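3.2 Leftovers, and why I stopped trusting the word "stale"

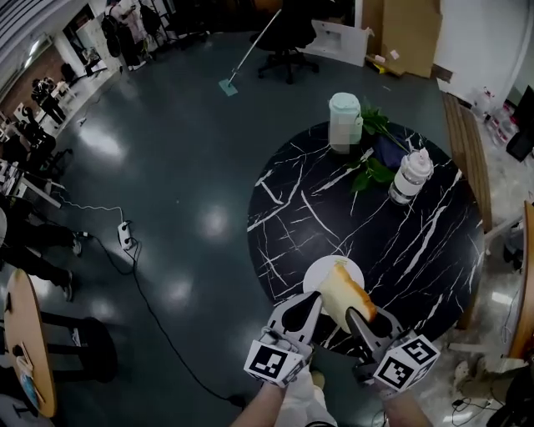 Figure 4. A slice of bread just over a round white plate, on a black marble-patterned tabletop.

I came into this part of the study thinking I knew what people meant when they said bread had gone stale. I bake, I grew up in a house with a bread drawer, and I wrote the first version of the kitchen diary with a little box marked "stale (tick if yes)." Benedita Carrilho, who ran the diaries with me, told me the box was a mistake before we printed a single copy. She was right, and I'd like that on record!

We gave the diary to 27 households in Burton and asked them to jot down what happened to every loaf that came into the house, from the day it arrived until the last of it was eaten, fed to something, or thrown out. By the end of October we had 188 loaves with a complete story. Table 2 has the breakdown by type of loaf, and I won't repeat it in the text. What I want to talk about is the handwriting in the margins (yes, people wrote in the margins, a lot of them, and some taped in extra pages).

The margins are where "stale" fell apart on us. One household used it for any bread older than breakfast. Another never used it at all and wrote "toast bread" instead, a category that could go on for most of a week and that seemed to carry no shame whatsoever. A retired couple had a whole ladder of terms, running from "table" to "toast" to "soup" to "birds," and a loaf moved down it one rung at a time. I got very fond of that ladder. When we went back and recoded the diaries using the families' own words, the tick box agreed with them so poorly that we dropped it from the analysis.

Etornam Amoah did the follow-up interviews, mostly at kitchen tables in the early evening, and she asked everyone the same opening question: how do you decide? Almost everyone started by talking about touch. They pressed the crust, or bent a slice to see if it cracked. Smell came up later, and the date on the bag came up mostly when somebody else in the house had complained. One man said he trusted the date on milk and ignored it on bread, and when Etornam asked him why, he thought about it for a good while and said his mother did it that way.

I keep going back to that answer. Hegde and I argued in our earlier paper that throwing food out is largely a matter of planning, meaning that people buy too much and then lose track of it. I still think planning matters, but our diaries don't line up with it as nicely as I'd hoped. Some of the most careless shoppers in the sample wasted next to nothing, and they were the ones with a long ladder. If you've got four names for old bread, you've got four chances to eat it.

There are limits here and I'd better own up to them. People who agree to keep a bread diary are probably people who already think about bread. We also lost 5 households partway through, and two of those told us they'd started hiding the heels from the diary (their phrase). Seraina Ortner has suggested weighing the bin instead, which would fix the hiding but would lose us the margins. For the next round in Plustamum we're planning to do both, with the weighing limited to the second half of the month so the early pages stay relaxed.

Section 3.3 takes up the freezer, where the words get a good deal stranger.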